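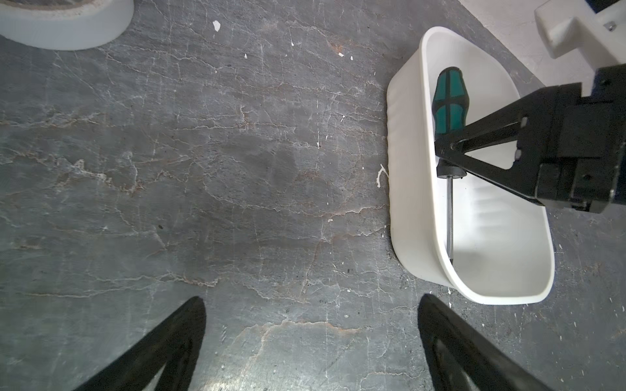
Marta Keszler
Contributing editor, workshop machinery

Dekandale arm pair

The Dekandale arm pair is a bench-mounted, two-arm robot manipulator intended for assembly at home or in a shared workshop. It takes its name from the Dekandale workshop, where the first pair was built. The design is used mainly for picking up, moving and handing over small objects, including hand tools. Each arm carries a black two-finger gripper, and the arms are placed so that their working areas overlap over a common surface.

Layout

The two arms are clamped to the bench independently and share no frame. The distance between the bases is left to the builder, provided that the grippers can meet over the middle of the work area. Builders usually fix the bases first and then mark the reachable area on the bench with tape, moving each arm by hand with the motors off.

Cameras are mounted at the wrist. A wrist camera sees its own fingers in the lower part of the view at all times, and it also sees the opposite arm whenever the two work close together. The fingers serve as a fixed reference for checking that the camera has not shifted on its mount. Wrist covers vary between builds, and white and black parts are often mixed on the same arm.

Gripper

The finger used on most pairs is the Simard pattern, an angled finger with an open triangular frame that narrows toward the tip. The open frame reduces weight at the end of the arm and leaves part of the work visible behind the finger. The full opening between the tips is 70 mm. Fingers are bolted on and can be changed without taking the wrist housing apart.

Narrow round objects are the hardest common case. A screwdriver lying against the wall of a tub can be approached from above, but there is little room for a finger on the wall side. Two approaches are in use. In the first, one finger is lowered onto the handle and the tool is rolled toward the middle of the tub before the grip is closed. In the second, the gripper is turned so that both fingers close across the handle from the ends of the free space. Collars and changes in handle diameter are poor places to grip, as the tips tend to slide off the step.

Control and wiring

Both arms are driven from a single Jeltport board, an interface card with four motor channels per side and a separate power input. Data and power are kept in separate cables as far as the shoulder, where they join in one sleeve. The camera cable is routed outside the sleeve with a loop of 140 mm left free at the wrist. A shorter loop pulls on the camera mount at full rotation – the fault shows up as a slow sideways drift in the view, and it is often mistaken for a calibration error.

Motor limits are set in software after assembly. Current limits for the gripper are set last, with a soft object between the fingers.

Work surface and containers

Any flat, rigid surface can be used. A dark surface with a pattern of pale veins, such as stone or a stone-look top, gives good contrast with white containers but makes small pale debris difficult to separate from the pattern. Chips and curls of waste should be brushed away before a run if the software is expected to find small parts. Glossy containers can return faint reflections from the inside floor, and these move as the arm moves between the lamp and the tub.

Rounded tubs with a thick rim are preferred to square boxes. The rim can be gripped directly, and the rounded corners leave fewer places for a tool tip to lodge. Light tubs may slide when a finger presses on an object inside, and some builders put a thin mat underneath.

Variants

The Posgate variant keeps the original arms but moves each base to a raised block, which improves reach into deep containers at the cost of reach along the bench. It uses the same fingers and the same board. Plans for the block were added to the shared drawings in April. A single-arm version also exists and runs on one side of the Jeltport board, with the channels on the other side left unconnected.

See also
Bench manipulator
Parallel gripper
Wrist camera calibration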